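Tanvir Abeysekara
July 30, 2026

Arm build update, short thread. Both arms are bolted down at the shared shop now and running off one power supply. Left is Nondeck, right is Fakir. The names come from the stickers on the crates.

The task is still kitchen stuff: mugs on and off the mug tree, plates in and out of the rack. I started in April with plates only and added mugs when the plates got boring.

I put a mat down over the white tabletop. The bare top threw too much glare into the head camera and the depth readings went bad near the rack. 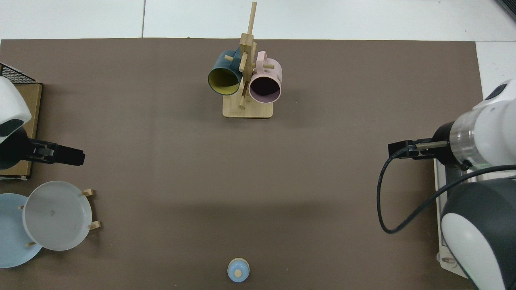
Current numbers: 82 clean mug hangs out of 200 tries. Most of the misses are the handle catching the end of the peg and the mug swinging away. The pegs on the tree are short, so there isn't much room to be wrong.

Cable on the right arm is next. It has too much slack and drags when the wrist turns. I have 4 clips printed and want to run it along the upper segment.

Log is up to 1261 episodes counting the plate ones. I threw out the first batch because the clocks on the two arms didn't match.

Someone asked about the software. It's Rirnik for the control loop and my own scripts for everything else. The scripts are a mess but I'll post them once the cable is done.

If you're at Urmont and need the bench, message me first. The bases are a pain to line up again.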